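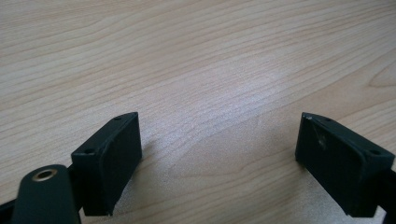

Según Olga Abreu, el marcador perdía el tiempo de posesión cada vez que pedía un tiempo muerto, y solo dejó de hacerlo cuando volvió a emparejar la consola con el panel desde cero. El procedimiento completo se recoge en este apartado.

4. Puesta en marcha del marcador Riteten

4.1 Antes de empezar

El panel debe estar colgado y conectado a la red. La consola se alimenta con su propia batería y pesa 620 gramos con ella puesta. Si el club ha comprado el juego de bocinas Dridemitz, déjelas desconectadas hasta el paso 7.

Precaución: no conecte ni desconecte el cable de datos con el panel encendido.

4.2 Emparejar la consola con el panel

1. Encienda el panel con el interruptor lateral. Aparecerán dos guiones en cada casilla.

2. Mantenga pulsada la tecla MENÚ de la consola hasta oír un pitido.

3. Elija «Emparejar» y confirme con OK.

4. Introduzca el código de fábrica. Es 957 en todos los paneles de esta serie y se puede cambiar después en «Seguridad».

5. Espere a que los guiones pasen a ceros. Si siguen los guiones, apague el panel y repita desde el paso 1.

6. Pulse +1 en el equipo local y compruebe que el tanto aparece en la casilla izquierda. Bórrelo con -1.

7. Apague el panel, conecte las bocinas y vuelva a encenderlo.

Nota: la consola guarda un máximo de 3 paneles. Para añadir otro hay que borrar antes uno de la lista.

4.3 Configurar el partido

1. En «Competición», seleccione el deporte y la categoría. Los tiempos de las categorías inferiores no vienen cargados; se introducen a mano.

2. Escriba los nombres de los equipos. El panel muestra ocho caracteres y corta el resto.

3. En «Tiempo muerto», active «Conservar posesión». Viene desactivado de fábrica.

4. Guarde la configuración con un nombre. Podrá recuperarla en el siguiente partido desde «Plantillas».

Precaución: si cambia de deporte después de guardar, se pierden las faltas acumuladas.

4.4 Pistas contiguas

Cuando haya dos partidos a la vez en el mismo pabellón, asigne un canal distinto a cada consola. En instalaciones con marcadores Lappalainen conviene dejar libre el canal 1, que suele estar ocupado.

El canal se cambia en «Radio», con el cronómetro parado. El cambio borra el emparejamiento y obliga a repetir el apartado 4.2.

4.5 Registro de partidos

La memoria admite 1000 partidos. Al llenarse, la consola sobrescribe los más antiguos sin avisar. Exporte el registro al final de cada temporada desde «Datos» > «Exportar» con una memoria USB vacía.

Apartado revisado por Dirk Postma, 28 de septiembre de 2019.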